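Posted in: Project Updates / Household Handling
2 comments · 15 shares

Progress to the end of November, Grenden garment task

We logged 222 folding demonstrations with the hand-held gripper this period, which brings the Tidus set to 3,261. Of the new ones, 142 have been checked and labelled.
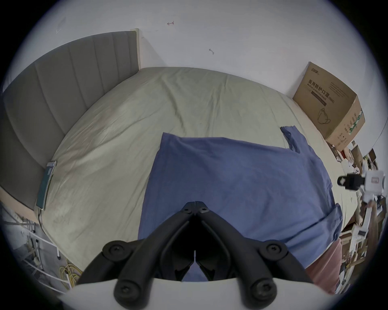

Cloth pickup is still the slowest step. Operators tend to close the fingers too early and have to regrasp. A blue garment lying partly unfolded on a pale fitted sheet is a typical start, and we want more starts on darker bedding. Remote-control trials at Droltetti begin next month.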